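Gellex Foam Shape Tray with Baliteck Gray Box
Reviewed 28th October
Rating: 2 stars out of five

I don't trust a toy with 964 ratings and an average that high. Most of the ones I read were written the day the box arrived, by people who had just opened it and liked the color. I liked the color too. I have now had the Gellex tray for long enough to have opinions on the rest of it.

The idea is an old one. You get a thick slab of foam with shapes sunk into it, and a bag of pieces to go in the shapes. The listing calls it a "fine motor and spatial reasoning system," and I would call it a shape sorter lying down. I bought the bundle, so mine also came with the gray box from Baliteck, where you drop a block into a pocket. Stisent sells the same two items separately, and the total is a little lower if you can stand paying shipping twice.

Let me start with what works, which won't take long. The foam is good. It is bright green, properly thick, and heavy enough at 280 grams that it doesn't skate across the table when a child leans on it. The cuts are clean. I expected ragged corners on the star, because thin points are where cheap foam gives up, and the points are sharp. You can also see into the openings well enough to know what you're aiming for, because the sunken parts look darker than the top. That helps small children more than anything printed on the card.

The choice of shapes is less impressive. There's a star, a hexagon, and a sort of saddle with an arch in it, and those are fun. After that somebody seems to have run out of ideas. You get ovals, circles, and squares, then squares again in another size, one of them with the corners rounded off. The big square near the front will swallow nearly anything in the bag, so a child who is stuck on the star quickly learns to throw the piece in there and announce that it's finished. My nephew had that worked out before I'd found the instructions. The cluster of little round holes is the opposite problem – the pegs are a pain to get back out, and I ended up tipping the whole slab over and smacking it.

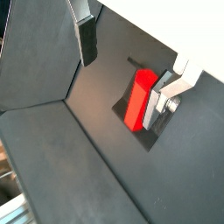
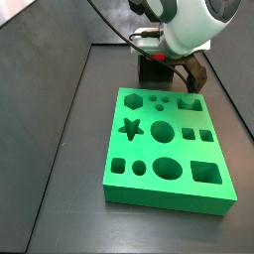 First, the red block in the pocket of the gray box. Second, the green tray with all its openings empty.

The gray box is the part I would skip. It is a dull slate color with a matte finish, and it shows every mark. Mine has pale scratches and smudges on it already, and I'm not rough with things. The pocket is squarish and dark inside while the red block is long, so there is plenty of room to spare and no real fit to find. A child can put the block in at almost any angle and be right. That's fine at two. It is not much of a puzzle at four, and the packaging says four and up.

The red does stand out nicely against the gray, I'll give them that. I have never once had to hunt for that block.

A few smaller gripes. The instruction card shows "over 200 activities," and as far as I can tell they are the same three activities with the word "next" in front of them. The storage bag has a drawstring that came out of its channel in the first week. There is no lid for the tray, so you can't put it away with the pieces in place, and the foam picks up crumbs and dog hair. Wiping works on the top. For the hollows I use a dry paintbrush.

I wrote to Sandhu, the shop I ordered from, to ask if extra pieces were available, because it seemed likely we'd lose the star. They said a spares pack is due in November. We'll see.

Would I buy it again? The tray on its own, maybe, on sale. The bundle, no. The second star is for the foam, and if the big square had been left out I might have found half of another one. Anyone shopping for a child over three should look for something with a tighter fit and more odd shapes, and should read the low reviews first. They were more use to me than the rest put together.

Pros: thick foam, clean cuts, stays put
Cons: too many plain shapes, box marks easily, loose pocket, useless bag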